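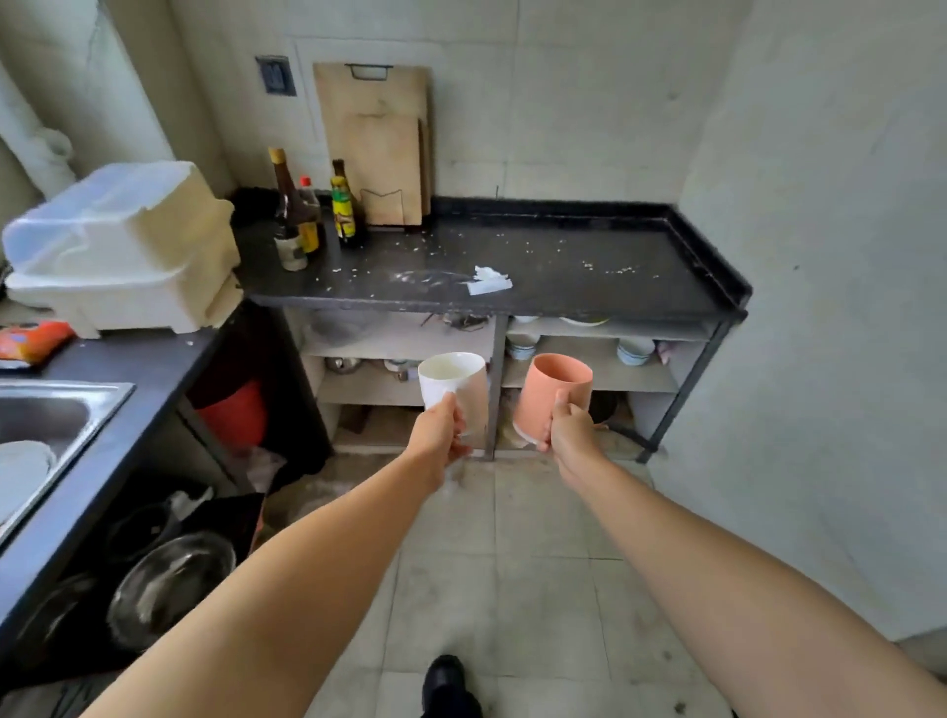
Two mugs, one white and one pink, in the kitchen at Tilunthorpe.

Progress report to the Gunawardena Fund
Tilunthorpe Lunch Club
Apr 11, 2018

Dear Ifigeneia,

Thank you so much for your patience over this report, which I had meant to send before the end of March and which then got rather buried under the seed potatoes (more of those further down). It was lovely to have you with us for the leek and potato soup, and several people have asked when you are coming back!

The main news is that the second weekly sitting is up and running. You will remember we were nervous about splitting the club, as so many of our regulars have sat beside the same neighbour for years, and we did have a wobbly fortnight when everyone came to the early sitting and we ran out of crumble. It has settled down nicely now. We served 601 hot lunches over the quarter against the 500 we promised you in the application, and the later sitting has brought in people from the Gulcombe end of the village who could never manage the earlier bus.

Transport is still our headache. The Mavano minibus takes 6 passengers when there is a wheelchair aboard, so on a busy day it has to go round twice, and the second lot arrive hungry and a bit cross, for which I don't blame them. Ashraful has been talking to the surgery about sharing their car scheme and I hope to have something firmer to tell you next time.

On the money side, we have spent about £500 less on food than we budgeted, mostly thanks to the farm shop letting us have their misshapen vegetables. We would very much like to put this towards driver training if you are happy for us to move it across. I have left it untouched until I hear from you.

The seed potatoes were a gift, far more than we had asked for, and are now chitting in egg boxes on every windowsill I own. The gardening afternoon that came out of them wasn't in our plan at all, but it has brought along 2 gentlemen who had always refused to come to anything with the word "lunch" in it, and they have both since stayed for pudding.

Still to do before summer: the food hygiene refresher, new large-print menus, and a proper chat with the school about the shared tea.

With warmest wishes from us all,

Ashraful Biswas sends his regards too, and will post the receipts separately.

Tilunthorpe Lunch Club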